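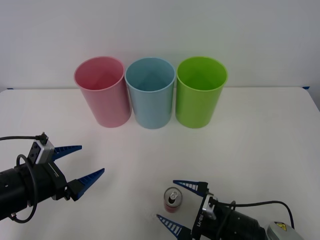

Can plastic cups be washed on the lower rack of the dishwasher?

Put them on the upper rack unless the base carries a mark allowing either position. The heating element in many household machines sits under the lower rack, and thin-walled cups placed over it can warp at the rim.

The question came from Siiri Mustonen in Wunville, who replaced her glass tumblers with colored plastic in February and asked for a short guide to their care. Most of what follows applies to any reusable plastic cup without a lid.

Washing. Use the normal or light program and switch off heated drying. Load the cups upside down at a slight tilt, so that water does not collect in the recess of the base. By hand, use warm water, ordinary dish soap and a soft sponge. Scouring pads leave fine scratches that hold coffee and tea stains, and the scratches do not polish out.

Stains. Mix one tablespoon of baking soda with enough water to form a paste, apply it to the inside wall, leave it for 5 minutes and rinse. Light colors such as pink and pale blue show tea rings sooner than dark ones. For odors, fill the cup with equal parts white vinegar and water, leave it for an hour, then wash as usual. Do not combine vinegar with bleach.

Drying and storage. Plastic holds less heat than glass or china and therefore dries more slowly at the end of a cycle. Shake off the water and stand the cups on a rack until the insides are dry – stacking them damp is the usual cause of a stale smell. Tapered cups nest well, but a tight stack can jam. To free one, run warm water over the outer cup and twist; do not pry at the rim with a knife. Where shelf space allows, a single row with the mouths up avoids the problem, though cups kept this way should be rinsed before use if they have stood for a while.

Replacement. Discard a cup that has cracked, turned sticky or developed a rough rim. Fading alone is cosmetic.

Lauri Riihimäki asks whether color can be used to assign cups within a household. It can, and it cuts down on washing. Keep a spare in each color if the range is likely to be discontinued.

Questions for the next issue go to Pirjo Harju at the household desk.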